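Rugged Handheld Computers in a Cold Store: Do They Earn Their Price?

Final report, Mobile Systems module

1. Background

Breltville has a cold store on its east side that ships frozen goods to shops in the county. Until last year its pickers used ordinary phones in rubber cases. The store has since bought 20 rugged handhelds, the Idik model sold through a distributor called Wysocka. Our project asked whether the rugged units are worth the extra money. The sales material says yes, very firmly. We were less sure when we started and are only a little more sure now.

The price difference is easy to state. One Idik unit costs 518 dollars. The phone and case it replaced cost 200. For that gap the buyer gets a sealed body, a battery that can be swapped, a screen that works with gloves on, and a drop rating.

2. What the drop rating means

The brochure says the unit is "tested to military standards." We asked Wysocka which test, by which lab, and on how many units. We got a two-page sheet with a logo on it and no lab name. A standard of this kind lets the maker choose which parts of it to run, so two products can carry the same claim after very different tests. Buyers should ask for the full report. We asked twice and did not get it.
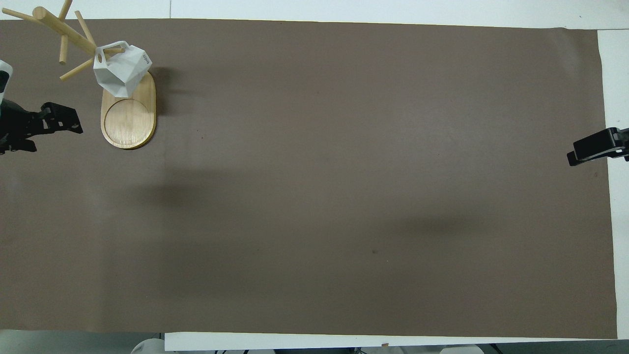
The claim also says nothing about cold. A plastic shell that takes a fall well in a warm office may act differently in a freezer aisle, and the sheet gives no temperature for the drop tests. We think this is the biggest hole in the paperwork for this buyer.

3. What we looked at

We read the store's repair log for the phones and for the Idik units, and we exported scan records from Ploma, the stock program both kinds of device connect to. The log has problems. Under the old system a cracked phone was often just replaced and not written down, so the phones may look better on paper than they were. The Idik units have been in use for a much shorter time, which flatters them in turn. Neither column can be taken at face value.

From Ploma we took a sample of 3,000 scans, split evenly between the old and new devices. We compared the time between one scan and the next on similar orders.
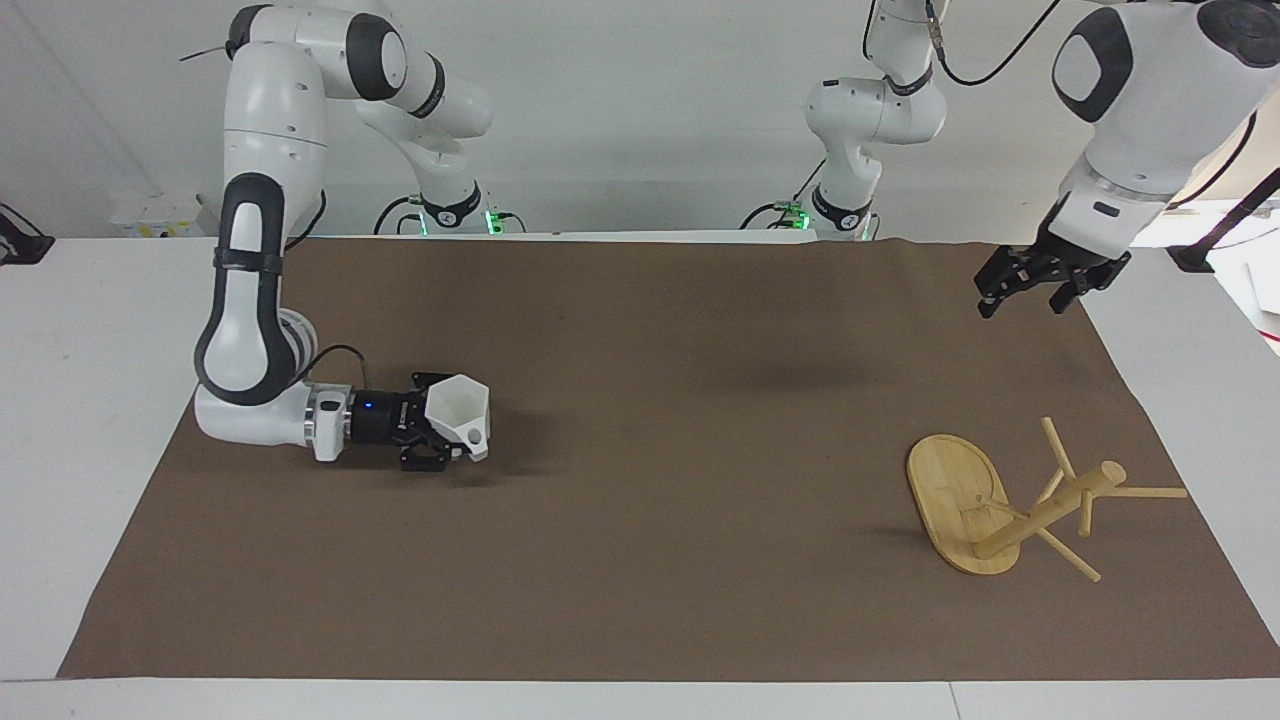

Figure 2. Robot arm holding a white hexagonal cup over the brown mat.

4. Results

The new units were faster between scans, but the store changed its aisle layout in July, in the same month the handhelds arrived. We can't separate the two. Wysocka's own case study credits all of the gain to the hardware and leaves the layout out.

The glove screen is a real improvement. Pickers told us they used to pull a glove off for almost every order. The swappable battery also helps, although only if somebody remembers to charge the spares - on two of our visits the charging rack was half full of dead ones.

5. Limits and next steps

We had one site, one product and no control group. A fair test would run both devices side by side for a full season, with every repair logged the same way. Our advice to the store is to hold off on a second order until it has the complete test report and a year of its own repair figures.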